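Handling and Storage of Household Textiles in a Small Shared Room

Project report, Home and Living Studies, Costigan College
Submitted in partial fulfillment of the second-year practical requirement

1. Background

The Pakau residence provides short-term housing for families with young children. Each unit has one main room in which laundry is dried, folded and stored, often beside the area where children play. In March the residence office asked the college to look at how clean textiles could be handled in such a room without additional furniture. The work was supported by a small materials grant from the Gratum fund.

The project had two aims. The first was to describe a simple order of work for hanging, folding and storing clean laundry. The second was to decide which storage fittings should be placed within reach of the folding surface and which could be left elsewhere. Washing, ironing and mending were outside the scope of the study.

2. Setting

A practice area was prepared in the department's teaching room. The folding surface is a rectangular tabletop, and the walls around it are covered with a plaid material in red, white, black and beige. Fittings were placed along the sides of the area so that the tabletop could be used for folding. A toy crib with a doll and a pink blanket was included to represent the play items that normally share the space in a family unit.

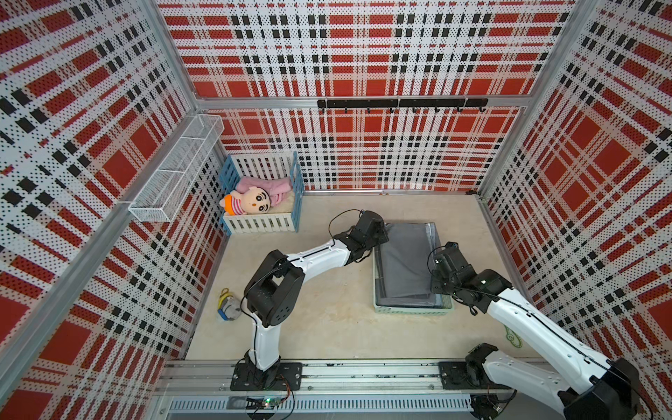

The position of the hooks was discussed at some length. An early plan placed them low, where a child could reach them. The residence office preferred a higher position, and the plan was changed accordingly. Hooks are suited to light items with a loop or strap. They were not used for folded goods at any stage.

Narrow wire baskets were considered for socks, washcloths and other small pieces. Dividers help to keep pairs together, but a shallow compartment fills quickly, and residents with infants would need more than one basket of this kind.

3. Method

The trial load consisted of 19 items, including tops, trousers, small blankets and cloths. Plain and patterned pieces were mixed on purpose. Each trial followed the same order of work: hang, take down, fold, place in basket. The Lotix scheduling sheet, which is used in other courses at the college, served to record start and finish times. A trial was allowed up to 10 minutes for the folding stage. Any piece still unfolded at that point was recorded as unfinished and left out of the basket.

Large pieces caused the most difficulty at the hanging stage. A blanket hung over a line beside smaller garments tends to cover them, and the person taking the laundry down must move it first. In later trials the large pieces were hung last and taken down first. 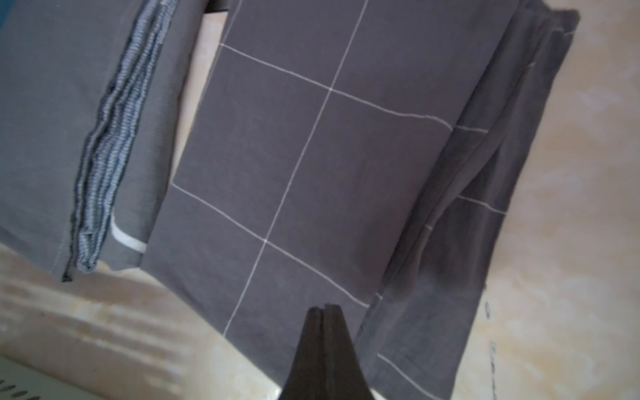 Should blankets and clothing be hung on the same line?

Sharing a line is acceptable when there is enough space between pieces for air to pass. Where the line is short, blankets should be given one end of it and clothing the other.

Folding was carried out by two students working in turn. A standard fold was agreed for each type of item. Tops were folded with the sleeves turned in, then in half. Trousers were folded lengthwise first. Blankets were folded to match the floor of the basket, with the hem facing outward so that the piece could be identified without lifting those above it.

4. Storage in baskets

Perforated plastic baskets were selected for folded items. They are light to carry, can be wiped clean, and their handle openings allow them to be moved when partly full. The first item placed in a basket should lie flat and cover as much of the floor as possible. When the first piece is bunched, every piece above it leans to one side and the stack must be taken out and started again.
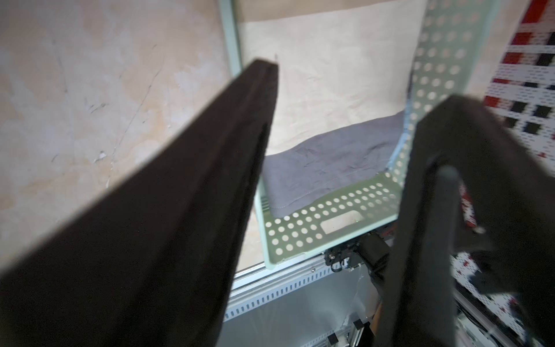

A limit of six folded pieces per basket was adopted after the early trials. Above that number, residents would have to remove several items to reach the lowest one. Thick pieces, such as waffle-weave blankets, count as two.

5. Observations

Items with contrasting borders were easier to fold evenly, as the border gave a straight line to follow. Thin fabrics wrinkled when carried over one arm, and it was found better to lift them by two corners and lay them on the table at once.
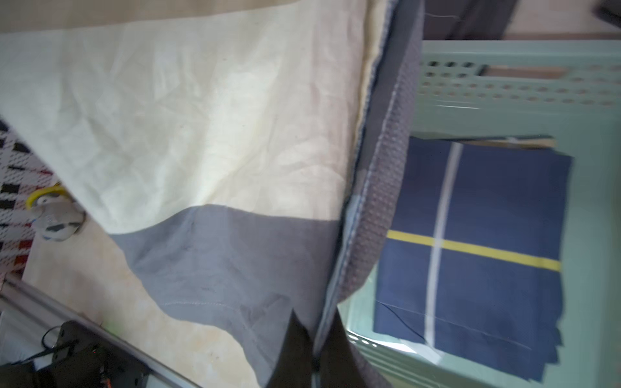
Figure 4. Cream fabric with a gray border; folded navy cloth in the mint-green basket.

Play items were a frequent interruption. Soft toys left on the folding surface had to be moved before a large piece could be spread out, and on two occasions a toy was folded into a blanket. The group therefore proposes that toys be returned to one fixed place before laundry is taken down.

6. Recommendations to the residence

Each unit should be supplied with one perforated basket per family member and one divided basket for small pieces. Hooks should be mounted above a child's reach. The order of work set out in Section 3 should be printed on a single sheet and placed near the drying line.

The department further recommends that the trial be repeated in an occupied unit, preferably on a Sunday, when most families at Pakau do their laundry. Copies of the completed recording sheets are held in the department office.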